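4.2 Setting up the Ponulari under-bed warmer

Unroll the warmer on the mattress, cord end toward the foot of the bed.

1. Fasten the four corner straps under the mattress.
2. Plug the cord into the Bilgate control until it clicks.
3. Hold Power until code 42 shows – the warmer is now paired.

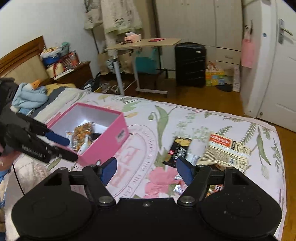
Lashari Home Guides

Note: Keep boxes and packets off the bed while the warmer is on.

4. Set the timer and put on the fitted sheet.

Caution: Do not fold the warmer or pin it in place. If code 908 shows, unplug it and repeat step 2.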